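Drivis hand gripper: finger check and jaw re-centring

Applies to the Mahasneh two-finger units, all finger sets. Do this every Tuesday and after any drop. Allow 4 minutes per unit.

1. Unplug the data cable at the host end.
2. Wipe both fingers with a dry cloth. No solvent on the plastic.
3. Close the jaw by hand and check that the fingers meet along their full length.
4. Test on a paper cup. Grip just below the rim and hold for a slow count of four. The wall should not crease.

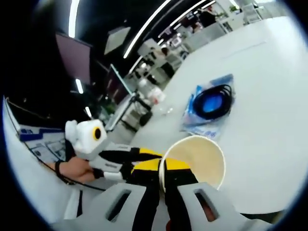

If the cup creases, back off the travel stop a quarter turn and repeat step 4. If it slips, the pads are glazed and need replacing.

5. Open the jaw fully. Both fingers should sit the same distance from the centreline. Spread must read 92 mm on the calliper; the log accepts no other value.

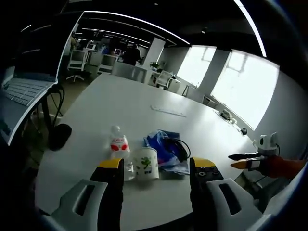
6. Where one side lags, loosen the finger screws, push the finger back against its shoulder and retighten in two passes. Threadlocker is not used on these.
7. Reconnect, cycle the jaw 100 times and repeat step 5.

Units that fail twice go to Ottilie Danzer at Trellow with the log sheet attached.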